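Gorkora green serving tray: my take after eight weeks of fruit

I wasn't shopping for a tray. I went into Troris in November for light bulbs, and there was a stack of these green metal ones by the register, marked down to $14, and I have never in my life walked past a marked-down tray. So now I have a Gorkora, and since I couldn't find much written about it (there were 77 reviews on the store site and most of them just say "nice") I figured I'd do a proper one.

First, what I wanted it for. We're a household that eats fruit all day long and has no good place to put it. The bowl I had before was deep and pretty and terrible. Everything at the bottom got forgotten, and the kiwis especially would go from rock hard to mush down there without anyone noticing. A shallow tray seemed like the obvious fix, and I liked the idea of being able to carry the whole lot into another room.

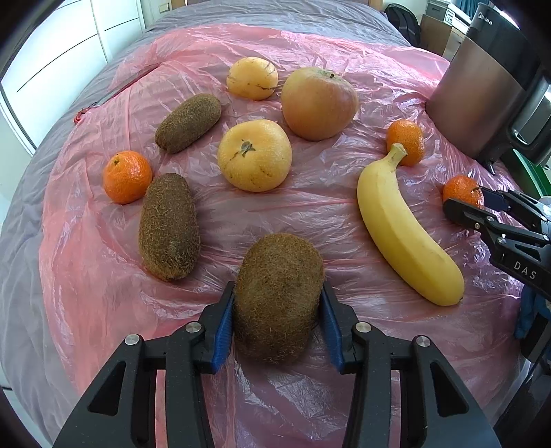 The thing with mixed fruit is that the shapes fight each other. Mandarins want to roll, a banana wants all the room you've got, and big round citrus takes over wherever you set it down. I've gotten into the habit of dumping the whole haul out on a plastic sheet on the bed, looking it over for soft spots, and only then deciding what goes in the tray. Bed sorting sounds weird until you try it! Nothing rolls off onto the floor, and the sheet gets a wipe and goes back in the drawer.

On to capacity. It's a rectangle, pretty shallow, and it's best in a single layer. I can get a few kiwis, a couple of mandarins, a big apple and a small banana in there and still see a bit of the bottom. A full-size bunch of bananas? Forget it, they hang over the side and bruise where they touch the rim. The pomelo-sized stuff stays out too. My friend Damir Vlachou has the same tray and swears he fits a pineapple on his, lying down, but I've seen it and I'd call that balancing.
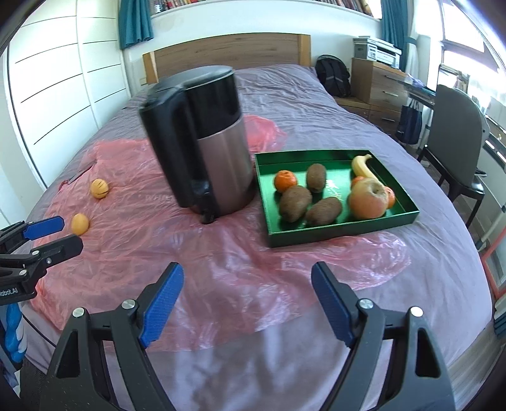

Is it big enough to use as a tea tray as well?
For two mugs and a small plate, sure, but I wouldn't put a full electric kettle on it and walk anywhere. The kettle hogs most of the space and the weight ends up all on one side.

I did try it as a breakfast-in-bed tray, by the way. On a hard surface it sits flat and behaves itself. On a duvet it tips toward whatever is heaviest, same as any tray without legs, so put the apple in the middle and don't bounce. I have an old Stoyanova lap tray with fold-out legs that's much better for that job, though it's ugly as sin and one of the legs pinches.
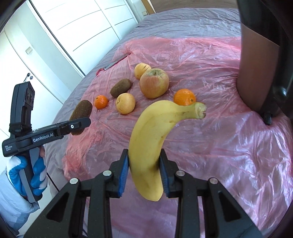

Bananas get their own paragraph because they've been my main test. I buy them with a little green left at the stem and keep them on top or along one edge, never underneath anything. If one starts getting speckles I move it to the front so it gets eaten first – my kids will not touch a banana once it's properly spotted, and I can only make so much banana bread. With the old bowl I was throwing out one or two a week. With the tray it's hardly ever, and I put that down to being able to see them.

Cleaning is easy. A damp cloth, a drop of dish soap if a mandarin has leaked, then dry it right away. I haven't dared put it in the dishwasher, mostly on account of the gold printing on the bottom. So far mine looks the same as the day I brought it home, but I'm not scrubbing it with anything rough. The green does show every speck and smudge, so if that kind of thing bugs you, maybe go for a paler color.
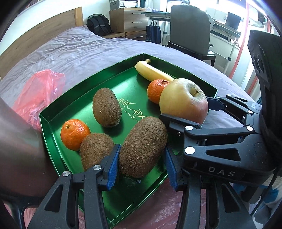
I love the flared sides more than I expected to. They're high enough to stop a mandarin making a run for it and they give you something to get your fingers under when you pick it up. There are no cut-out handles, which I thought I'd miss and don't. Kiwis are happy in it any which way. I lay the big ones down and stand the smaller ones up if I'm short on room.

What don't I like? It's noisy. Drop an apple in from any height and the whole house knows you're having a snack. I put a folded dish towel under the fruit for a while, and that helped, but then you can't see the gold bit, and the gold bit is half the reason I bought it. It can also get pretty cold if you leave it by the window overnight.

I looked at the Andadport one too before I committed. It's deeper, has proper handles, and costs roughly double. If you mostly carry drinks I'd say spend the extra. For fruit I'd still get the Gorkora, and I've since been back for a second one, which lives in the hallway and is already full of keys and mail.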